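Organização e conservação da despensa doméstica

Serviço de Economia Doméstica da Fundação Sotomayor
Atualizado em 7 de janeiro de 2019

A despensa deve ser revista na íntegra duas vezes por ano, de preferência em fevereiro e no final do verão. Os conselhos seguintes destinam-se a habitações com armário fechado ou pequeno compartimento sem janela e completam a ficha sobre conservação no frio.

Esvaziamento e limpeza

Retiram-se todos os géneros, prateleira a prateleira, começando pela mais alta. As prateleiras são aspiradas, com especial cuidado nos cantos e nos furos dos suportes, onde se acumula farinha, e lavadas depois com água morna e um pouco de detergente neutro. Não se recomenda o uso de lixívia em madeira sem verniz. A porta deve ficar aberta até à secagem completa - em casas húmidas, este passo pode exigir uma noite inteira.

Triagem dos géneros

Convém distinguir a data-limite de consumo, que deve ser respeitada, da data de durabilidade mínima, após a qual muitos produtos secos continuam próprios para consumo se a embalagem estiver intacta. Arroz, massa e leguminosas secas pertencem a este segundo grupo. Farinhas integrais e frutos secos rançam mais depressa e devem ser comprados em quantidades pequenas.

Sempre que se encontrem larvas, teias ou pequenos orifícios nas embalagens, o conteúdo é deitado fora em saco fechado e os produtos vizinhos são examinados um a um.

Recipientes

Os géneros abertos passam para frascos com tampa hermética, etiquetados com o nome e a data de abertura. Para pacotes pequenos, como fermento, especiarias em saqueta ou gelatina, basta um tabuleiro aberto de paredes altas, que se puxa como uma gaveta. Antes da compra, mede-se a profundidade útil da prateleira com a porta fechada.

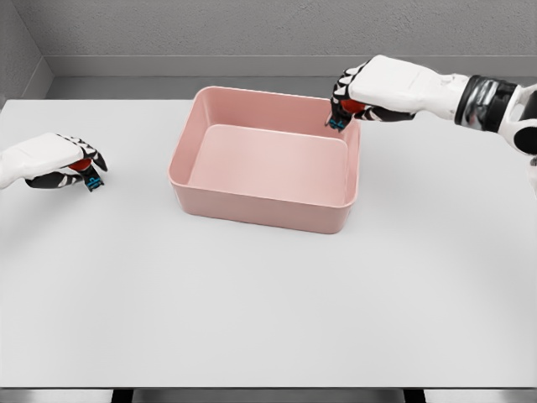 Tabuleiro de arrumação cor-de-rosa, retangular, de cantos arredondados.

Os tabuleiros lavam-se à mão e secam-se com um pano antes de voltarem ao armário. Encarnación Palacios, responsável pelas nossas sessões de formação, aconselha a reservar um deles para os produtos a consumir na semana em curso e a colocá-lo à altura dos olhos.

Disposição nas prateleiras

Os produtos pesados, as garrafas e as conservas ficam em baixo. O azeite guarda-se ao abrigo da luz e longe do forno. Batatas e cebolas exigem lugares separados e arejados. Os detergentes nunca partilham a prateleira com alimentos, ainda que fechados.

As compras novas arrumam-se atrás das antigas. Uma lista presa no interior da porta, a lápis, evita duplicações - deve ser corrigida no momento em que se retira o último pacote.

Para dúvidas sobre pragas persistentes, consulte-se a ficha n.º 7, disponível na receção.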